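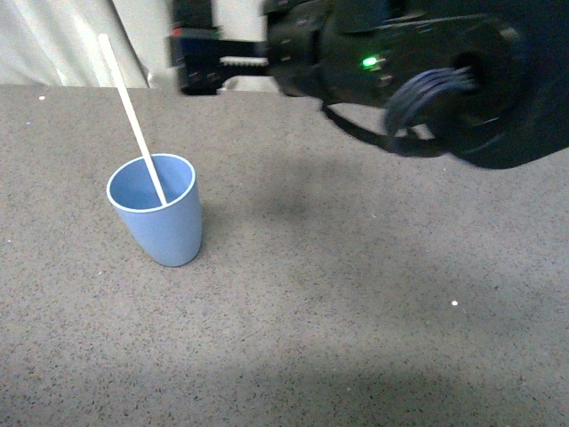
Light blue cup with a long wooden stick, on the grey table

Stukeck Room gallery: tables, curtains and small things

Posted Sep 14, 2021

The Stukeck Room is the smaller of the two craft rooms on the ground floor at Bautista House. It reopened in June after a long spell of being used for storage, and since then people have been asking what it is like inside before they book. This page shows some of the surfaces and fittings at close range. The full floor plan and the price list are on the bookings page.

The cup at the top of the page is plastic, with a wide rim and a narrower base. We keep cups of this kind in the room for mixing and for holding sticks and brushes. The stick is flat and pale, like the ones used for stirring or for children's crafts, and is long enough to stand well clear of the rim. Groups may use the cups freely but should bring their own sticks if they need more than a few, as these get used up quickly. Cups go back in the Zestus cabinet beside the sink once they have been rinsed.

Hot liquids should not go in the plastic cups. There are mugs in the kitchen across the corridor, and anyone working with wax or hot glue should ask at the desk for a metal pot.

The tables

All the work tables have the same grey speckled top. It is a good colour for photographing finished pieces and it does not show every mark, although that means it needs a proper wipe at the end of a session even when it looks clean. Small scraps of white paper and thread show up well against it. Use the soft cloths and plain warm water. Please do not use scouring pads, and put a board down before cutting anything with a knife.

The tables are heavy and should stay where they are. If your group needs a different layout, tell us when you book and we will move them beforehand.

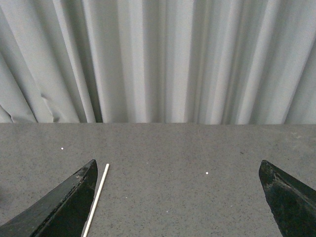
Speckled table top and the pale grey curtain behind it

The curtain is a plain pale grey and hangs in long folds down past the back edge of the table. It makes a simple background for still life groups and for anyone taking pictures of things they want to sell. The fabric creases where it bunches up near the table, so pull it straight before you start if you want a smooth backdrop - it only takes a minute. It should not be pinned, taped or painted on.

We had the curtains from Jodel, who also made the ones in the larger room. The whole order came to 245 pounds, including the rails.

Booking

The Stukeck Room can be booked by the morning, afternoon or evening. It seats up to 26 people. Regular groups can leave one labelled box each on the shelves in Store 102, which is unlocked during opening hours. Boxes without a label are moved to lost property at the end of the month.

More pictures of the sink, the shelves and the entrance will be added to this page when the painting in the corridor is finished.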